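Wevano Stem Tape, Leaf Green
Item 681

If you have ever tried to keep a homemade bouquet together with kitchen string and good intentions, you will understand why we are so fond of this tape! We started carrying Wevano for the wedding crowd, but these days most of it goes home with people who just like having flowers in the house, and we couldn't be happier about that.

The tape is a waxed paper that sticks only to itself, and only once you pull on it. Give it a good stretch as you wind (more than feels polite), start just under the blooms, and work your way down at a slant. Your fingers may get a little tacky. A dab of cooking oil takes it right off.

Each roll is half an inch wide and holds 13 yards, enough for roughly two full bouquets plus a handful of boutonnieres. It comes in leaf green, moss, brown and white. The white sells out every November, so please order early if you need it for winter work.

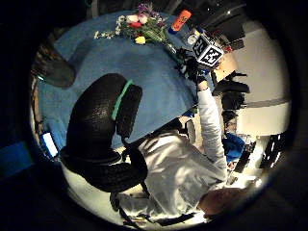
Keep your spare rolls in a drawer, away from the heater, and they will stay good for a couple of seasons. A roll left on a sunny windowsill goes stiff and won't grab.

Goes well with: Gernex paddle wire, Cabello satin ribbon, Plurico pearl pins (item 2493)

Sold by the roll or in a box of 12. Unopened rolls may be returned within 30 days.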